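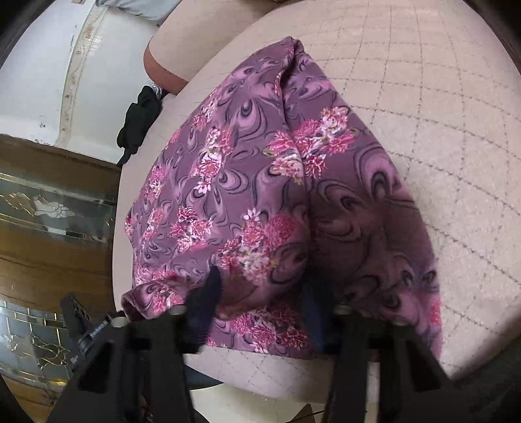 제4장 미끄러운 옷감 개기

면 티셔츠는 대충 개도 버틴다. 모서리 맞추고 반, 또 반, 끝. 3장까지는 그걸로 충분했음. 문제는 윤기 도는 얇은 천. 접은 선이 안 잡히고, 손을 떼면 슬슬 돌아간다. 누빔 천을 씌운 푹신한 면 위에 놓인 보라색 꽃무늬 옷을 보면 접힌 좁은 쪽 끝은 도르르 말려 있고 반대쪽은 넓게 퍼져서 쐐기꼴이다. 가운데에 세로로 깊은 주름 하나. 개긴 갰는데 네모가 아니다. 서랍에 세워 넣으려면 이 모양으로는 곤란하다. 이 장에서는 쐐기꼴을 네모로 바꾸는 법을 다룬다. 다림질은 6장, 걸어서 보관하는 옷은 7장.

이 장에서 배울 것
옷감의 미끄러움을 손으로 판단하기
바닥면 고르기
기준선 먼저 잡고 접기
무늬가 큰 옷에서 솔기 찾기
서랍에 넣은 뒤 풀림 확인

시작하기 전에
3장의 '삼등분 접기'를 안 해 본 사람은 먼저 하고 올 것. 용어도 거기 다 있다. 앞판, 뒤판, 밑단, 어깨선. 여기서는 다시 설명 안 함. 다만 '기준선'은 이 책에서 좀 다르게 쓴다. 기준선이란 접기 전에 손날로 한 번 쓸어서 눌러 두는 선. 접은 다음에 생기는 자국은 그냥 접은선이라고 부른다. 둘을 섞어 쓰면 뒤의 그림 설명이 헷갈린다.

4.1 어떤 천이 미끄러운가

섬유 이름만 외워서는 안 된다. 같은 폴리에스터라도 기모가 있으면 잘 접히고, 같은 면이라도 새틴으로 짠 것은 미끄럽다. 손으로 해 보는 게 빠름. 밑단 한쪽을 잡고 두 겹을 서로 비벼 본다. 저항 없이 쓱 밀리면 이 장의 방법. 뻑뻑하면 3장 방법으로 돌아가면 된다.

에글레 바라나우스키에네(Eglė Baranauskienė)의 세탁 실습 교재에서는 이걸 '두 겹 비비기'라고 부르는데 편의상 여기서도 같은 말을 쓴다. 원래 교재에는 젖은 상태의 비비기도 나온다. 우리는 마른 옷만. 덜 마른 옷은 개지 말고 다시 널 것.

윤기는 참고만. 반짝인다고 다 미끄러운 건 아니고, 무광인데 아주 미끄러운 안감천도 있다. 눈으로 먼저 짐작하고 손으로 확인하는 순서가 좋다. 짐작이 틀린 옷은 따로 적어 두면 나중에 도움이 된다.

4.2 바닥면

많이들 침대 위에서 갠다. 편하니까. 그런데 푹신한 면은 손날로 눌러도 선이 안 생긴다. 천이 바닥과 같이 꺼져 버림. 누빔이 있는 면은 또 골이 있어서, 얇은 옷이면 골을 따라 잔주름이 갈 때도 있다. 의자 방석도 비슷하다. 폭까지 좁으면 소매가 옆으로 흘러내린다.

권하는 면은 단단하고 살짝 거친 것. 탁자에 면 수건 한 장을 팽팽하게 깔면 제일 무난하다. 유리나 코팅된 상판에 바로 놓으면 옷이 통째로 미끌어진다. 수건은 도톰한 목욕 수건 말고 얇은 것으로. 헐스로프(Hullthorpe) 분교 실습실에서는 펠트를 쓰는데 보풀이 묻는다고 싫어하는 학생도 있었다. 진한 색 옷이면 수건도 진한 색.

침대밖에 없으면? 큰 책이나 쟁반을 밑에 받친다. 없는 것보단 훨씬 낫다.

4.3 쐐기꼴이 되는 까닭

원인은 거의 둘 중 하나. 윗도리를 예로 들면 어깨 쪽과 밑단 쪽의 폭이 다른데 옆선을 그냥 따라 접은 경우. 아니면 접는 동안 한쪽 손에만 힘이 들어가서 천이 비스듬히 돌아간 경우. 첫째는 옷 모양 탓이고 둘째는 손 탓이다. 펼쳐 보면 구별된다. 접은선이 옆선과 나란하면 첫째, 비스듬하면 둘째.

A라인 블라우스나 플레어 치마, 통 넓은 잠옷 바지가 특히 심하다. 밑단이 넓으니 넓은 만큼 더 접어 넣어야 하는데, 미끄러운 천은 안으로 넣은 부분이 금세 도로 나온다. 그래서 4.4의 순서에서는 넓은 쪽부터 처리한다. 3장과 반대. 처음엔 어색할 것.

가운데로 깊게 골이 지는 문제도 있다. 양쪽을 한꺼번에 안으로 밀면 생긴다. 한쪽씩, 왼손으로 누른 채 오른쪽을 넘기고 손을 바꾼다. 왼손잡이는 반대로.

4.4 기본 순서

옷을 앞판이 아래로 가게 편다. 단추나 끈이 있으면 먼저 여민다. 손바닥 전체로 가운데에서 바깥으로 한 번 쓸어 공기를 뺌. 문지르지 말고.

서랍 깊이에 맞춰 폭을 정한다. 우케오(Ukeo) 실습용 서랍이면 폭 17센티미터. 집 서랍은 직접 재 볼 것. 두꺼운 종이를 그 폭으로 잘라 옷 가운데에 올려놓는다. 종이 가장자리를 따라 손날로 쓸면 그게 기준선이다.

밑단의 넓은 쪽을 먼저 안으로 넣어 종이 폭에 맞춘다. 그다음 옆선. 소매가 있으면 옆선 위로 내려 포갠다. 소매 끝이 종이 밖으로 나가면 한 번 더 꺾는다. 종이를 빼고 밑단에서 어깨 쪽으로 접는다. 횟수는 길이에 따라 다르다. 보통 3번이면 되고 긴 잠옷은 더 접는다. 마지막에 손바닥으로 지그시 누르고 잠깐 기다린다.

말아서 넣고 싶으면 4.6 참조. 마는 건 나쁜 방법이 아닌데, 끝만 말리고 나머지는 퍼진 채로 두면 서랍에서 제일 먼저 풀린다. 말 거면 끝까지 만다.

4.5 무늬가 큰 옷

소용돌이 무늬나 꽃무늬처럼 방향이 여럿인 무늬는 선을 눈으로 잡기 어렵다. 곡선이 많으면 접은선이 무늬에 묻혀서 비뚤어져도 잘 안보인다. 보라 바탕에 진분홍 꽃, 이런 옷은 그늘진 쪽이 더 심함. 무늬를 보지 말고 솔기를 본다. 옆 솔기, 밑단의 박음선. 솔기가 안 보이면 손끝으로 더듬는다. 밑단은 두께가 달라서 금방 찾아진다.

조명은 옆에서 비추는 게 유리할 때가 있다. 머리 위 등만 켜면 높낮이가 안 보이는 천이 있어서. 옆 창문 쪽으로 탁자를 돌리거나 스탠드를 낮게 둔다.

실습 준비물
미끄러운 천의 윗도리 한 벌, 통 넓은 하의 한 벌
얇은 면 수건
두꺼운 종이와 자, 가위
서랍이나 같은 깊이의 상자

부커 앰브로즈(Booker Ambrose)의 접기 본은 부록 209쪽에 실었다. 복사할 때 배율 140퍼센트. 그대로 복사하면 어린이옷 크기로 나온다. 종이는 한 번 접힌 것 쓰지 말고 새것으로. 다음 쪽부터 4.6 말아 접기, 그리고 하의.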